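# Chapter 14: Soft Goods in the Work Area

The preceding chapters dealt with rigid items: desks, monitors, cable runs and storage boxes. These keep their shape when lifted, and their storage space can be worked out from three measurements. Soft goods cannot be treated this way. A cushion cover, a throw or a dust cloth takes the shape of whatever supports it, and its stored size depends on how it was folded.

This chapter covers the handling of loose fabric in offices and shared workrooms. Section 14.1 defines the terms. Section 14.2 gives the two basic folds. Section 14.3 deals with fabric handled close to desks and equipment, where hanging corners can catch on plugs and cables. Laundering is left to Chapter 15.

The following terms are used throughout:

- **Lay** - the direction in which a piece of fabric falls when held at one point.
- **Hand** - the stiffness and thickness of the fabric as felt between the fingers.
- **Free edge** - any edge that is not held, folded under or resting on a surface.
- **Working clearance** - the open floor needed to spread and fold a piece without touching furniture.

A piece held at one point has a long free edge and tends to twist. A second hold, placed on the same side, reduces the twist and brings the upper edge into line. The distance between the holds should be a little less than the width of the finished fold. 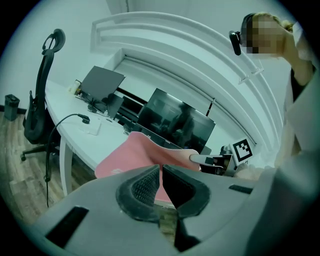
What working clearance does a small cover need? Allow the full length of the piece plus 35 centimeters on each side, measured from the nearest desk edge. A cover 53 centimeters long therefore needs a clear strip 123 centimeters across.

Where this clearance is not available, fold the piece in half before turning it toward the desk. Cables that drape over a desk edge should be treated as part of the desk when the clearance is measured. The same applies to drawer handles and chair arms.

Color is a poor guide to the condition of a fabric. A pale area may result from sunlight, from wear or from the original dyeing, and the three are easily confused in a bright room. Orbán and Hemmin recommend checking the hand of the pale area against that of a darker one before deciding whether to keep the piece - a thin or slack patch indicates wear.

## 14.1 Classes of Soft Goods

Soft goods are divided into two classes according to whether they are closed or open. Closed goods, such as cushion covers and pillowcases, have two layers joined on at least three sides. Open goods, such as throws and cloths, have a single layer. Closed goods trap air when folded and must be pressed flat from the closed end toward the opening.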